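第4章 分ける、並べる、見つける

この章で学ぶこと
・分類と配列のちがい
・項目名(見出し語)の決め方
・「その他」とのつきあい方
・ひとつの資料が複数の場所に属するときの処理

4.1 引き出しのなかの混乱から

前の章では資料を集めるところまで進みました。メモでも切り抜きでも聞き取りの記録でも、集めるのは楽しいんですよね。わたしは集めるのが大好きで、分けるのが大の苦手でした。だからこの章は、昔の自分に読ませるつもりで書いています。

最初に失敗談をさせてください。アルンモント(Arnmont)という小さな町で、古い商店の名前を調べていたころのことです。看板、包み紙、年配の方の思い出話、電話帳のページ。手に入るものを片っぱしからカードに書いて、気がつくと300枚になっていました。うれしくて、友人に箱ごと見せびらかしたくらいです。ところが「グランド(Grando)っていう種屋さん、いつごろまであったの?」と訊かれて、そのカードが出てこない。書いたことははっきり覚えているんです。インクの色まで覚えている(青でした)。でも箱のどこにあるかがわからない。結局、最初から一枚ずつめくる羽目になりました。

覚えているのに見つからないというのは、なかなかこたえます。ないのと変わらないどころか、探す時間のぶんだけ損をしています。しかもめくっている途中で別のおもしろいカードを見つけてしまい、そっちを読みふけって、もとの用事を忘れる。みなさんにも心当たりがあるんじゃないでしょうか。押し入れの整理中に古い漫画が出てくる、あれです。

そこで本章の主題である「分類」と「配列」の出番になります。このふたつはよくごちゃまぜにされますが、別の作業です。分類は、どの仲間に入れるかを決めること。配列は、仲間のなかでどういう順に置くかを決めること。靴下を色で分けて引き出しに入れるのが分類で、引き出しのなかで古いものを手前に置くのが配列、と思っておけばひとまず大丈夫です。

わたしのカード箱にはどちらもありませんでした。書いた順に入っていただけです。書いた順も配列の一種ではありますが、書いた日を忘れてしまえば手がかりになりません。

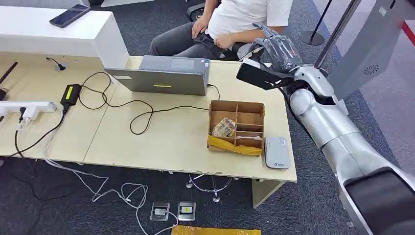

検索すれば出てくるんだから、もう分類なんて要らないんじゃないですか。授業のあとでそう言われたことがあります。いい質問だと思ったので、その場ではちゃんと答えられず、一晩考えてから次の週に返事をしました。

返事はこうです。検索は、探す言葉を知っている人にはとても親切です。「グランド」という店名を知っていれば、打ち込めばいい。でも「あの町で種を売っていた店をぜんぶ知りたい」という人は、店名を知りません。カードには「種屋」と書いたもの、「種苗店」と書いたもの、「花と野菜の苗」としか書いていないものが混ざっています。同じ種類の店なのに言葉がばらばらだと、検索した人の手元には一部しか届きません。そして困ったことに、一部しか届いていないことに本人は気づかないんです。

分類には、言葉のちがうものを同じ場所に集めておく働きがあります。検索が得意な人ほど、この働きのありがたみがわかるはずです。実際、わたしもいまは両方使っています。検索でひとつ当たりをつけて、その隣近所を見にいく。隣近所というものがあるのは、誰かが前もって仲間分けをしておいてくれたおかげです。

4.2 項目名をどう決めるか

さて、分けるとなると最初にぶつかるのが、仕切りにどんな名前をつけるかという問題です。ここで張り切りすぎる人が多い! わたしもそうでした。新しい仕切り板を買ってきて、まだ一枚も入れていないのに立派な項目名をずらっと書いてしまう。「商業」「産業」「経済」「流通」……。格好いいのですが、種屋さんのカードをどこに入れればいいのか、自分で書いた名前なのに迷いました。

項目名を先に全部決める方法を、この本では「上からの分類」と呼びます。反対に、手元の資料を机に広げ、似たものどうしを寄せて、できた山にあとから名前をつける方法を「下からの分類」と呼びます。どちらが正しいという話ではありません。図書館の棚のように、これから何が入ってくるかわからず、しかも大勢で使うものは上からの分類でないと困ります。個人の調べものなら、下からのほうが失敗が少ないようです。

下からの分類の手順を書いておきます。

(1)資料を広げる。机が狭ければ一部だけでかまいません。
(2)一枚手に取り、置く。
(3)次の一枚を取り、前のものと似ていれば近くに、似ていなければ離して置く。
(4)迷ったら、迷ったものだけの山をつくる。
(5)山が落ち着いてきたら、それぞれに仮の名前を書いた紙をのせる。
(6)一晩おいて、翌日もう一度見る。

(6)を飛ばしたくなる気持ちはよくわかります。でも、次の日に見ると「なんでこれがここに?」という一枚が必ず混じっています。前の日の自分にはちゃんと理屈があったのでしょうが、翌日の自分に通じない理屈は、半年後の自分にはもっと通じません。

名前そのものについても少し。わたしは、ふだん自分が口にする言葉をそのまま使うことを勧めています。「種苗流通関係」より「種と苗の店」。あとで誰かに見せるときに恥ずかしい、という声も聞きますが、恥ずかしければそのとき書き直せばいいんです。名前は貼り替えがききます。

もうひとつ大事なのは、名前に範囲の説明を添えておくことです。専門的には「範囲注記」といいます。「種と苗の店:鉢植えだけを売る花屋は入れない」という具合に、何を入れて何を入れないかを一行で書いておく。面倒に見えますが、迷うたびに考え直す手間を思えば安いものです。わたしは仕切り板の裏に鉛筆で書いています。

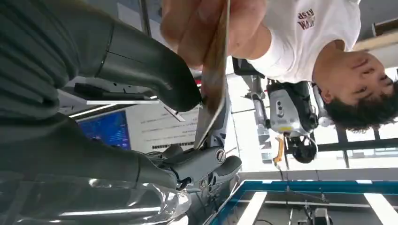

図4-1 縁のほうから見た薄いカード

カードという道具にも少しふれておきます。いまどき紙のカードなんて、と思われるかもしれませんね。わたしも清書や保管はパソコンです。それでも下からの分類を練習するときだけは紙を勧めます。手で動かせること、机の上で遠い近いが目に見えること、この感じは画面だとなかなか出ません。

紙の質はなんでもかまいません。ただ、薄すぎるとめくりにくく、厚すぎると箱がすぐいっぱいになります。大きさはそろえてください。大きさがばらばらだと小さいカードが奥に沈み、沈んだカードは二度と読まれません(ほんとうに読まれません。わたしの箱の底から、2019年5月7日と書いたきり忘れられていたカードが出てきたときは、さすがに申し訳ない気持ちになりました)。

一枚に書くことはひとつだけ。この原則は前の章でもしつこく書きましたが、分類の段になると効いてきます。一枚に種屋さんの話と隣の靴屋さんの話が両方書いてあると、どちらの山に置いても半分はよそ者になってしまいます。そういうカードに出会ったら、ためらわずに書き分けてください。

4.3 「その他」という引き出し

どんな分け方をしても、入るところのないものが出ます。そこで登場するのが「その他」です。便利ですよね。便利すぎて、気をつけないと箱の大半がそこへ流れこみます。

恥をしのんで数字を書きます。わたしが最初に試した「上からの分類」では、300枚のうち225枚が「その他」に入りました。これでは分けたとは言えません。箱に「その他」と書いた札を一枚立てて、ほぼ元の箱に戻しただけです。あのときはさすがに笑ってしまって、それからお茶をいれて、項目名をぜんぶ捨てました。

では「その他」は悪者なのでしょうか。わたしはそうは思いません。「その他」は待合室のようなもので、行き先がまだ決まっていない資料にいてもらう場所です。待合室が混んできたら、どんな人たちが待っているのか見にいけばいい。似た顔ぶれが並んでいたら、新しい項目をつくる合図です。

わたしの場合、225枚をあらためて広げてみると、店そのものの記録よりも、店にまつわる思い出話のほうがずっと多いことに気づきました。おつりを多くくれたおばあさん、雨の日だけ店先に出てくる猫、閉店の日に配られた飴。「商業」や「流通」の仕切りに入らないのも当たり前です。わたしが集めていたのは、半分以上が人の話だったのです。分類をやり直したことで、自分が何を調べたかったのかがようやくわかりました。

こういうことは珍しくありません。卒業研究の題目が途中で変わる学生さんは、たいてい「その他」の山を見て考えこんでいます。変えていいんですよ。むしろ、おめでとうと言いたいです。

「その他」を使うときの約束を決めておきましょう。まず、見直す時期を先に決めること。わたしは毎年7月に見直します(暑くて出歩く気になれないので、ちょうどいいのです)。次に、「その他」のなかにまた「その他」をつくらないこと。冗談みたいですが、やる人がいます。わたしです。
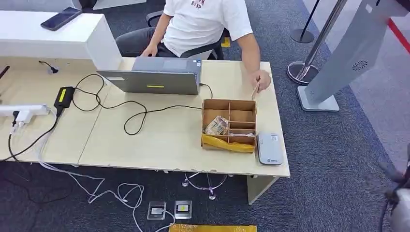 4.4 ふたつの場所に入りたがる資料

ここまで読んで、そろそろこう思っている方がいるかもしれません。ひとつの資料が2つの項目に当てはまるときはどうするの、と。

たとえば種屋のグランドが、店の奥で手紙の代書もしていたとします。このカードは「種と苗の店」でしょうか、「読み書きの手伝い」でしょうか。紙のカードは一か所にしか置けません。方法はいくつかあります。

ひとつめは、同じ内容のカードをもう一枚書いて両方に置く方法。わかりやすいのですが、片方だけ書き直してもう片方を直し忘れる、という事故が起きます。わたしは何度もやりました。

ふたつめは、主な場所を決めてそこに本体を置き、もう一方には「グランド→『種と苗の店』を見よ」とだけ書いたカードを置く方法です。この案内役のカードを「参照カード」と呼びます。本体が一か所にしかないので、直し忘れが起きません。

みっつめは、分類の軸そのものを分けてしまう方法です。商う品物で分けた箱と、町のどのあたりにあったかで分けた箱を別に考えるわけです。パソコンの整理ソフトで札(タグ)をいくつもつけられるのは、この考え方を手軽にしたものと見ることができます。わたしの使っている Zou という小さな整理ソフトも、札をいくらでもつけられます。いくらでもつけられるので、つい調子に乗って、あとで自分の札の山に埋もれました。札にも範囲注記が要ります。このことは次の節でくわしく扱います。

どの方法を選んでもかまいませんが、途中で混ぜるのだけはやめてください。ある項目では写しを置き、別の項目では参照カードを置く、となると、目の前のカードが本体なのか写しなのか、毎回確かめなければなりません。迷う方にはふたつめを勧めます。地味ですが長持ちします。

ところで、主な場所はどうやって決めるのでしょう。よくある決め方は、記述の量が多いほう、というものです。種の話が八行で代書の話が一行なら、種のほうへ。これでだいたい片づきます。それでも五分五分のときは、自分が次に探すとしたらどちらを先に見るかで決めてください。この基準、理屈としては頼りないのですが、あとで見つかる率がいちばん高いように感じています。
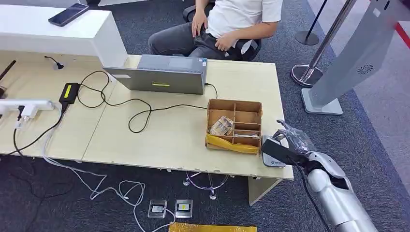
Colette Gautier(コレット・ゴーティエ)
第4章執筆/資料整理法 担当講師

本文に入る前に、練習のための下ごしらえをお願いします。次の節からは実際に手を動かしてもらいますので、分けるものを用意してください。自分で書いたメモがいちばんですが、なければ台所の引き出しにたまった紙類でも、旅先でもらったちらしでもかまいません。わたしはセルナノ(Sernano)に泊まったときの買い物の控えを使ったことがあります。パン屋の紙ばかり出てきて、何をしに行った旅だったのか考えさせられました。

用意したものを、まず二人で別々に分けてみてください。相談はなしです。ひとりで学んでいる方は、一度分けて結果を書き留め、混ぜ直して、2週間たってからもう一度分けてください。そして両方を見比べます。

たいてい、びっくりするほどちがいます。片方は店ごとに分け、もう片方は紙の用途で分けていたりする。ここで「どっちが正しいか」の言い合いになりがちなのですが、そこはぐっとこらえて、相手がどの軸で分けたのかを言い当てることに集中してください。相手の軸が言えるようになれば、他人のつくった目録や棚も読めるようになります。図書館で目当ての本にたどりつけないとき、わたしたちはたいてい、棚をつくった人の軸と自分の軸のずれにつまずいているのです。

用語を確かめておきましょう。

分類……資料をどの仲間に入れるか決めること。
配列……仲間のなかでの順序を決めること。
範囲注記……項目に何を入れ、何を入れないかを示す短い説明。
参照カード……資料の本体が置かれた場所を案内するカード。
軸……分けるときの観点。品物、場所、年代など。

丸暗記はしなくて大丈夫です。作業の途中で「あれ、なんて言うんだっけ」と思ったら、このページに戻ってきてください。

配列については、五十音順、年代順、地理順の順に見ていきます。五十音順なら簡単だと思った方、「Grando」を「く」の列に入れるか「G」の札の後ろに入れるか、先に考えておいてください。次の節はその話から始めます。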